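Product Review: Verka Folding Work Table
Reviewed by Marion Drummond for the Dronodard Library Service
Oct 4, 2020
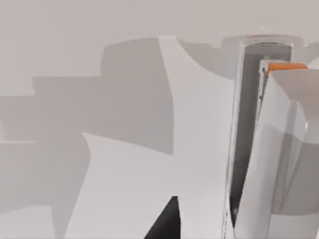

The Dronodard Library Service purchased two Verka tables for its branch at Menon, where the reading room must also serve as a classroom, a polling place and, in December, a book sale. The tables they replaced took two people to carry and had begun to sag in the middle.

The Verka weighs 50 pounds and folds in half for storage. One adult can set it up without tools. The legs lock with a firm click, and the locks have held through 184 recorded uses. Staff reported one pinched finger, and the branch now asks that the center hinge be closed with both hands on the outer handles.

The top cleans well with a damp cloth. Ballpoint ink came off the same day; marker did not, and a faint line remains on one of the tables. The table does not rock on carpet. On the tile near the entrance it needed a folded card under one foot – a minor matter, but the feet cannot be adjusted.

Ailsa Crichton, branch manager, compared the Verka with the Trotia model used at the main library. The Trotia is steadier under heavy boxes. It is also harder to move, and its price of $563 was beyond what the branch could spend on a pair.

Delivery took longer than promised, and one carton arrived with a torn corner. The seller replaced a scratched leg cap at no charge.

Recommended for shared rooms with frequent changes of layout. Not recommended for permanent display or for storing heavy stock.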